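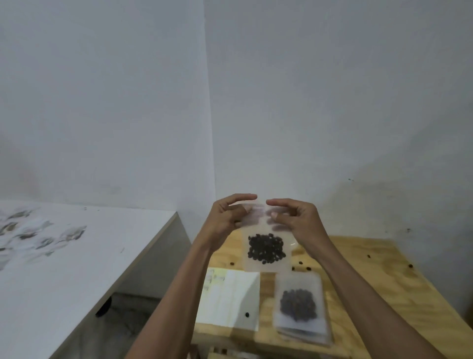
# 원두를 작은 지퍼백에 나누어 담을 때 향을 지키는 방법이 있을까요?

**올린 사람: 볶은콩반스푼** · 2025년 3월

안녕하세요. 한국어가 모국어가 아니어서 문장이 조금 이상해도 이해해 주시기 바랍니다.

저는 Risada라는 작은 독서 모임에서 커피를 맡고 있습니다. 이번에 모임 사람들에게 맛보기 원두를 한 봉지씩 나누어 주려고 합니다. 원두는 Fotov라는 로스터리에서 400그램을 샀고, 필요한 봉지는 14개입니다. 꽤 진하게 볶은 콩이고 겉에 기름기가 조금 있습니다.

집에서 먼저 연습을 해 보았는데, 다음과 같은 것이 궁금합니다.

- 얇은 반투명 지퍼백에 담아도 괜찮은지, 아니면 두꺼운 은박 봉투를 새로 사야 하는지
- 공기를 얼마나 빼야 하는지
- 라벨은 담기 전에 붙이는 것이 좋은지, 담은 후에 붙이는 것이 좋은지

지난번에는 다 담은 후에 라벨을 붙였습니다. 그런데 콩 때문에 표면이 울퉁불퉁해서 라벨 모서리가 자꾸 일어났습니다. 그리고 봉지 입구에 커피 가루가 끼어서 지퍼가 끝까지 닫히지 않은 것도 있었습니다. 나누어 주는 날까지 2주가 남았습니다. 경험이 있으신 분의 말씀을 듣고 싶습니다. 미리 감사드립니다.

---

**창가저울**

저도 외국에서 온 사람이라서 천천히 적겠습니다. 저는 Bhatt라는 가게에서 시음용 원두를 포장하는 일을 한 적이 있습니다.

먼저 봉지에 대해서입니다. 얇은 지퍼백은 향을 오래 지키지 못합니다. 하지만 받은 사람이 며칠 안에 마신다면 큰 문제는 없다고 생각합니다. 그러니까 2주 전에 미리 담아 두지 마시고, 나누어 주기 하루 전에 담으십시오. 그때까지 원두는 원래 봉투에 넣어서 어둡고 서늘한 곳에 두시면 됩니다. 냉장고는 권하지 않습니다. 꺼낼 때 물기가 생기기 쉽고 다른 음식 냄새도 들어갑니다.

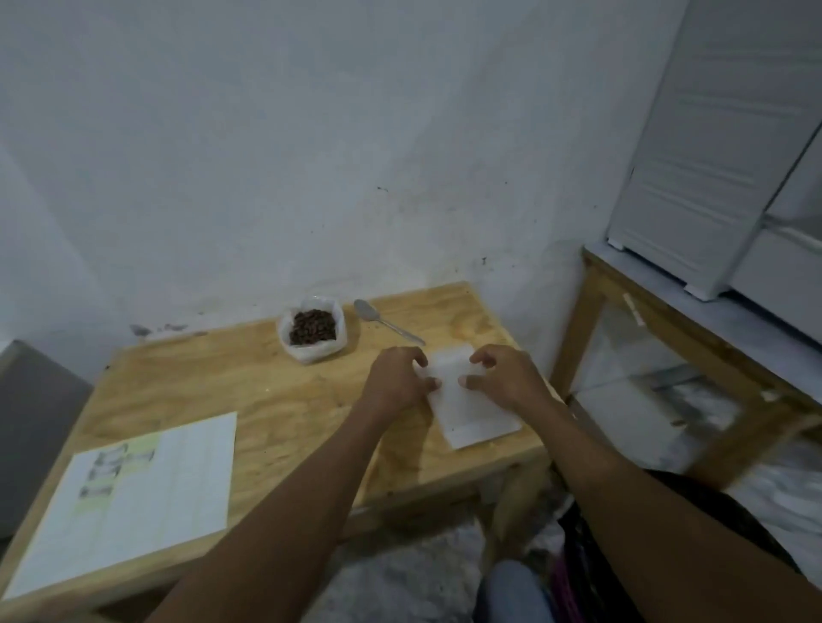

담는 순서는 입구를 깨끗하게 유지하는 것이 가장 중요합니다. 지퍼에 가루가 끼는 문제는 대부분 콩을 부을 때 생깁니다. 저는 큰 봉지의 윗부분을 밖으로 접어 내려서 그릇처럼 세워 놓고, 옆에 스테인리스 숟가락을 하나 둡니다. 그리고 흰 종이를 반으로 접어서 골을 만든 다음, 숟가락으로 뜬 콩을 종이 위에 놓고 작은 봉지 안으로 미끄러뜨립니다. 종이가 지퍼보다 안쪽으로 들어가 있으면 가루가 지퍼에 거의 닿지 않습니다. 숟가락만 사용하면 빠르기는 하지만 콩이 자주 떨어집니다. 종이는 기름이 배면 새것으로 바꾸십시오.

공기는 너무 열심히 빼지 않아도 됩니다. 봉지를 세우고 콩을 아래로 모은 다음, 손바닥으로 윗부분을 가볍게 누르면서 지퍼를 한쪽 끝에서 다른 쪽 끝까지 닫습니다. 마지막 손가락 한 마디쯤 남았을 때 한 번 더 눌러 주십시오. 볶은 지 얼마 안 된 콩은 가스가 나오기 때문에 다음 날 봉지가 조금 부풀 수 있습니다. 상한 것이 아니니 걱정하지 마십시오.

---

**두부한모**

그냥 은박 봉투를 사세요. 저는 Skastetti에서 샀는데 배송비까지 493엔이었습니다. 밸브가 있는 것도 있고 없는 것도 있습니다. 지퍼백은 예쁘지 않습니다.

> **볶은콩반스푼**: 답변 감사합니다. 그런데 지퍼백을 벌써 한 묶음 사 두어서 먼저 그것을 쓰고 싶습니다. 다음에는 참고하겠습니다.

---

**모래시계삼분**

위의 분이 담는 방법을 자세히 쓰셨으므로 저는 라벨 이야기만 하겠습니다.

라벨은 빈 봉지에 먼저 붙이는 것이 좋습니다. 빈 봉지를 책상에 평평하게 놓고 손으로 한 번 문지른 다음 붙이면 모서리가 잘 일어나지 않습니다. 위치는 지퍼 바로 아래, 콩이 올라오지 않는 부분이 편합니다. 콩은 보통 봉지의 아래쪽에 모이기 때문에 위쪽은 담은 후에도 평평한 편입니다.

이미 담은 봉지라면 눕혀 놓고 콩을 아래로 밀어서 위쪽을 비운 후에 붙이십시오. 손에 콩기름이 묻어 있으면 라벨이 잘 붙지 않습니다. 저는 라벨 붙이는 날과 콩 담는 날을 나누어서 합니다.

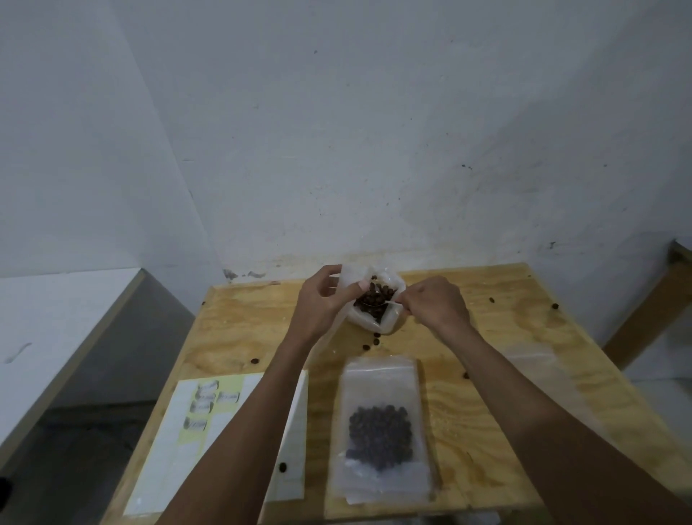 *원두가 든 봉지의 입구를 잡은 모습. 왼쪽 아래 종이에는 작은 흰색 라벨들이 있습니다.*

라벨에 적을 내용은 원두 이름, 볶은 날짜, 무게면 충분합니다. 글자가 작으면 읽기 어려우니 날짜만이라도 크게 쓰십시오. 손으로 쓰실 경우에는 유성펜을 쓰셔야 합니다. 저는 수성펜으로 썼다가 전부 번져서 다시 썼습니다.

그리고 무게에 대해 한 가지 더 말씀드립니다. 400그램을 14봉지로 나누면 한 봉지에 28그램이고 8그램이 남습니다. 28그램이면 진하게 한 번, 또는 보통으로 두 잔을 내릴 수 있을 것입니다. 남는 콩은 저울이 조금 틀릴 때를 위해 마지막까지 두시는 것이 좋습니다.

> **볶은콩반스푼**: 두 분 모두 정말 감사합니다. 라벨은 오늘 저녁에 빈 봉지에 먼저 붙이고, 콩은 하루 전날에 담겠습니다. 종이를 접어서 쓰는 방법도 해 보겠습니다. 혹시 종이는 보통 복사지여도 괜찮습니까?

> **창가저울**: 네, 복사지면 됩니다. 너무 얇은 종이는 콩 무게 때문에 가운데가 꺾입니다.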